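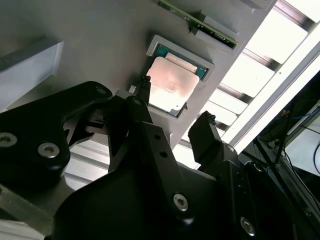

Zovell data call – 21 July 2019

1. Count
571 episodes in, 14 thrown out for bad labels. CPU and memory tasks only. Elum set still to be merged.

2. Labels
Start and end marks dont match between Zenasthorpe and us. One sheet from now on.

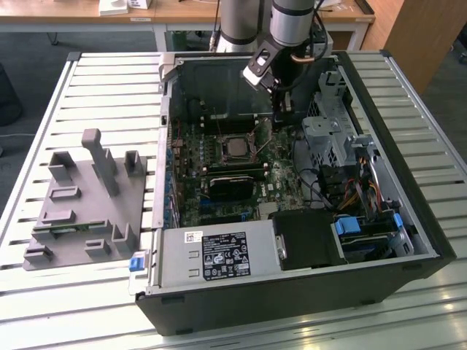

Evaristo Villaseñor asked if failed grasps stay in. Yes – tagged, kept apart.

3. Next batch
More start poses wanted. 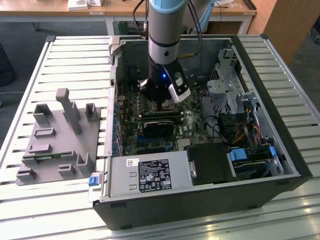

Mussa split due October. Fixture plate stays left of the tower for now, move it only in teh new set. Two operators per shift.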